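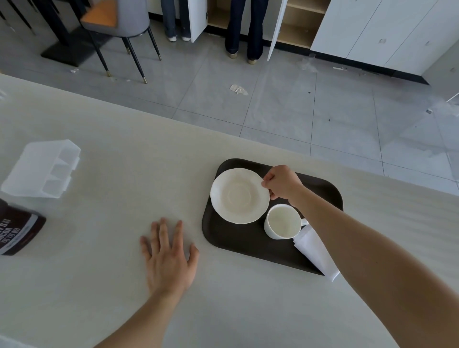 Setting a Place: A Head-Mounted Camera Rig and a Small Arm That Learns from It

Project report, second-year robotics option, Jonddale shared workshop

1. Where the idea came from

I have wanted to build a robot arm that can set a table ever since I was old enough to be told to set one myself. When the time came to pick a project, I wrote "table setting" on the form before I had thought very hard about what it would take, and I have been happily paying for that ever since. The arm is called Patirard. The name started out as a typing mistake in a folder title, and by the time I noticed it I had grown fond of it.

The first plan was to write out every motion by hand: go to this point, close, lift, go to that point, open. I did get that working for one saucer in one place. Move the saucer two inches and the arm would close very confidently on nothing at all. So the second plan, and the one this report is mostly about, was to record a person doing the job from the person's own point of view, and let the arm learn from the recordings.

2. The recording side

The camera sits on a headband that I put together from an old bicycle helmet liner, some webbing and a printed bracket. It took 3 versions of the bracket to get there. The first one pointed too high and gave me lovely footage of cabinets with a strip of table at the bottom. The second was angled well but wobbled when I chewed, or talked, or turned my head with any enthusiasm. The final one is thicker at the hinge and has a rubber washer in it, and I am very pleased with it - it has been dropped more than once and still holds its angle.

The setting for the task is a white tabletop with a dark brown tray on it, a white saucer with a wavy rim, a white cup and a folded white napkin. I chose the tray because the dark color gives the software a clear edge to find. The white dishes on the white table are another matter, and I will come back to that.

Each recording covers one short action, such as moving the saucer on the tray or bringing the cup to the saucer. I kept the free hand flat on the table between actions wherever I could, with the fingers spread, so that the software had an easy way of telling which hand was working. This feels silly for the first ten minutes and then becomes such a habit that I have caught myself doing it at dinner.

Altogether I recorded 1,204 clips over the term. After going through them one at a time, with a great deal of tea, I kept 566. Most of the ones I threw out had the working hand out of view for part of the motion, or I had looked away from the tray to see what somebody across the room was doing. A head camera is very truthful about where your attention goes!

3. The arm itself

Patirard is a small arm with a two-finger gripper, clamped to the edge of a workbench. The base plate came from the scrap bin, the links are printed, and the motors are the Stullico hobby kind that the workshop keeps in a drawer. They are noisy and a bit slow, and I have no real complaint about them. The gripper fingers are lined with a strip of soft foam from a Rüegg packing sheet, which gives a much better hold on glazed china than the bare plastic did.

The wiring was the part I had been dreading and it went fine. The part I had not been dreading was the shoulder joint, and it ate most of November. Under the weight of the outstretched arm the joint sagged a little, and a small sag at the shoulder turns into a large miss at the fingertips. I tried tightening it, then I tried correcting for it in the software, and in the end I hung a spring off the back of the upper link. I should have tried the spring first, as people in the workshop had been gently suggesting for a while.

4. Getting from my hand to its gripper

A human hand does something quite clever with a saucer. The fingers curl over the rim, and the whole thing tilts slightly as it comes up. Two foam-covered fingers cannot copy that directly, so I did not ask them to. The software follows the position of the hand and the moment the object starts and stops moving, and it leaves the grip alone. The grip for each object is one that I set myself: for the saucer, one finger over the rim and one under, and for the cup, both fingers on the handle.

The handle caused a long detour. In my early clips I always left the cup with its handle pointing right, because I am right-handed and never thought about it. The arm learned this perfectly. Then I turned the cup around and it reached for the place where the handle used to be, patiently, over and over. I went back and recorded a batch with the handle turned every which way, and that helped more than any change I made to the code.

The napkin I left out of the trials. It slides, it folds over, it hangs off the side of the tray, and every clip of it looks different from the last. I would love to come back to it some day with a better gripper and more patience.

5. Trials

I ran 40 trials of the full saucer-and-cup task at the end of the project, with the tray shifted and turned a little between them. A trial counted as good if the saucer ended up on the tray and the cup ended up standing on the saucer, with no help from me.

The saucer half of the task is solid, and I would be glad to show it to anyone who drops by. The cup half is less so. When it failed, it was nearly always in the last inch, with the cup coming down on the wavy rim and tipping. A plain flat saucer would have been kinder, but I had recorded everything with this one by then and was too stubborn to start over.

White china on a white table also gave trouble late in the afternoon, when the light got low and the edges of the cup faded out. I put a desk lamp on the left side of the table for the remaining trials and kept it there.

6. What I would change

I would vary the layout from the first day of recording. I would write the sorting tool before making the clips, so that the bad ones could go straight out. I would also put a second camera on the wrist of the arm for that last inch above the saucer, and there is already a bracket for it half drawn on my laptop.

The drawings, the code and the parts list are in the project folder at the workshop, along with the headband, which anybody is welcome to borrow. Please loosen the strap before you take it off - the buckle is glued on one side and will not take much pulling.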